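Relabeling the lamp bases

November 20, 2023

The shelf in the back room held 19 lamp bases as of this morning, most of them bought in one lot from a closing shop in Plandham. I paid 454 for the lot in March and have been putting off the cleaning ever since. The bulk of the work is adhesive. Every base came with a paper wrap or a strip of tape somewhere on it, and old paper glue goes hard and stays hard.

The procedure I settled on is dull but repeatable. Soak a cotton cloth in warm water, wrap it over the paper, leave it for 20 minutes, then lift with a plastic scraper held nearly flat. Metal scrapers leave gray lines on a white glaze, and those take longer to remove than the paper did. If the backing comes away and the glue stays, a little cooking oil on a rag will soften it. Wash the oil off with dish soap before doing anything else.

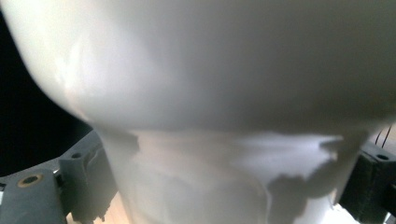
Necks are the slow part of any base. The body is wide and smooth and a cloth lies flat against it, but where the shape pulls in there is no room to get a scraper at a sensible angle. The residue also sits in the worst place, right under the joint. On the white one the ragged patch starts just below the rounded part and trails off to the right in flakes, brighter than the cylinder it sits on. I can't tell whether it is paper, tape or some kind of plaster, and the method depends on the answer. Paper and most tapes respond to the wet cloth. Plaster does not, and scraping it dry is a good way to chip a glaze.

My test is a damp cotton swab held against one torn edge for 4 minutes. If the edge goes soft, treat it as paper. If it turns chalky and leaves white on the swab, stop and work it down a little at a time with a wooden stick.

I tried two store products on the earlier bases. Zandix gel worked on tape glue but ran down the sides — fine on a flat plate, a nuisance on a curve. Oria wipes were too dry to be of use on anything thicker than a price sticker. The wet cloth beat both.

New labels go on the underside, in pencil on plain paper, with the lot number first and the shelf position second. The old Ding label maker is retired. Its tape is part of the reason I spent October scraping.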